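Open lab day at Plernico, and the arm that stopped

I'd been meaning to get out to Plernico since July, when Vilho Lehtinen first told me they let people in to watch, and I finally made it on the last working Friday of the year. What a good morning! There were six of us, plus Heikki Lindqvist, who showed us round and who can talk about cable routing for longer than you would believe.

The group there works on getting robots to handle clothes. Folding, hanging, sorting, all the stuff that looks easy until you try to explain it to a machine. Urho Toivonen gave us a short safety talk at the door (stay behind the person running the arm, don't lean on the tables, shout if you see anything odd) and then we were in.

First run of the day, beautiful. The arm took hold of a sleeve, lifted it, laid it over itself and went back for the other one. Second run, the same. I was already grinning like a kid. Then on the third run it got halfway through the lift and just stopped dead, with the cloth still in the grip and a flat little beep from the controller.
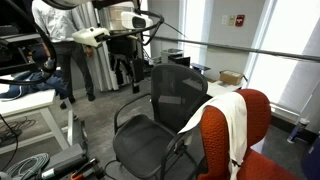 Lauri Koivisto had the log up before I'd even worked out something was wrong. The wrist had lost its signal for 70 milliseconds, which doesn't sound like much, but the controller there is set to stop the arm on any gap at all. So it did what it was meant to do. What I loved is that they didn't just clear the fault and carry on for the visitors. Urho cut the power, hung his tag on the switch, and only then did anyone reach in.

The cause was a connector that had worked itself slightly loose. The cable had been tied a bit too short after the last service, so every time the wrist turned all the way over it gave a small tug. Run number 462 since that service, by Lauri's count, and the next full check was due at 500. So close!

They retied it with more slack, turned the wrist through its whole range by hand, then ran it slowly with nothing in the grip. All that took almost an hour, and I didn't mind a bit – I learned more from it than from the two good runs. I asked Heikki if they'd move the check earlier now and he said yes, and that he wanted the same cable looked at on the arm over at Bunstead too.

Coffee afterward was in the kitchen upstairs. They're planning another open morning in spring and I've already put my name down. If you go, wear flat shoes and tie your hair back, and ask to see the fault log.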